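Rolton PG-2 Parallel Gripper: Two Months on a Basket-Sorting Cell

The PG-2 is Rolton's second parallel gripper for small servo arms, and the first with the motor driver moved out of the palm and into the wrist housing. We ran a matched pair on a two-arm tabletop cell from May into July, replacing a pair of Norkton N4 units that had been on the same arms for a year. Both models fit the same flange with four screws. The changeover took me 38 minutes, most of it spent rerouting cable.

The test work was handling small mesh baskets: pick one up by the rim or the side wall, move it, put it down square, sort by color. It sounds easy. A perforated wall gives the fingers very little flat area to press on, and a thin rim flexes as soon as force comes up, so a gripper with coarse force steps either drops the basket or bends it. 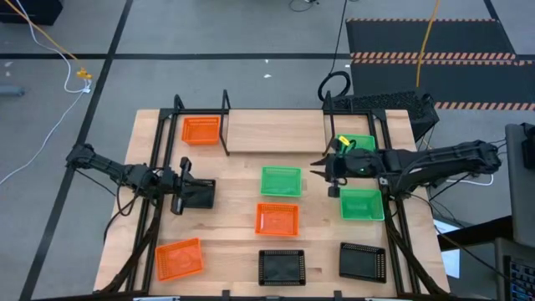 Force control is where the PG-2 has improved most. The N4 had eight force levels, and on thin plastic only the lowest two were usable. The PG-2 takes a continuous setpoint in newtons, and the value it reports back tracks our bench load cell closely in the lower half of its range. In the upper half it reads low. Hongmei Yao wrote a correction table for our controller and we have left it in place, but a gripper at this price should not need one.

We logged 333 picks per arm with the setpoint fixed. The left arm failed on 20 of them, the right arm on 38. Swapping the grippers between arms moved the higher failure count to the left, so the difference belongs to the unit and not to the arm or the calibration. Kagiso Jacobs took the weaker one apart and found play in the finger carriage. Rolton replaced it without argument. The replacement matches the good unit.

The fingers themselves are narrow, with a shallow ridge pattern on the pads. On a rim grasp they hold well. On a slotted side wall the result depends on where the pads land: across two or more bars the grasp is secure, while a fingertip that enters a slot can catch on the way out and drag the basket with it. Backing off 4 mm before lifting away solved this in most cases. Du Plessis sells a wider pad that bridges the slots — Monique Guérin fitted a set in June — and I would order it with the gripper if slotted containers are a large part of the job.
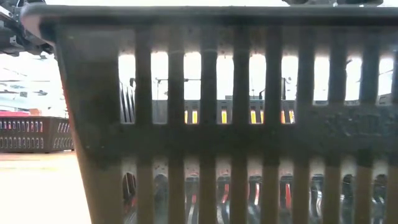

Working close to a container wall shows up the other weak point, the size of the wrist housing. Moving the driver there made the palm slimmer but added bulk higher up, and in a deep approach the housing meets the rim before the fingertips reach the bottom. Fatima Mathebula limited the approach angle in software to avoid it. The N4 never needed that limit.

Cabling is better than before. There is one connector for power and data, it locks, and it faces back along the arm. The supplied lead is too short for an arm of any length and we made our own.

Integration was uneventful. The Funeo controller we use recognized both units on the first scan, and command latency stayed low enough that I stopped measuring it. The documentation covers the protocol fully and the mechanical limits hardly at all. Maximum side load on the fingers is missing, and support took nine days to send a figure.

After two months the pads show light wear and the motors run quietly. For light, flexible parts handled from above, the PG-2 is a clear step up from the N4. For deep bins I would keep the older model until Rolton shortens the wrist. Check each unit for carriage play on arrival: close the fingers on a steel gauge block, push sideways, and send it back if you can feel movement.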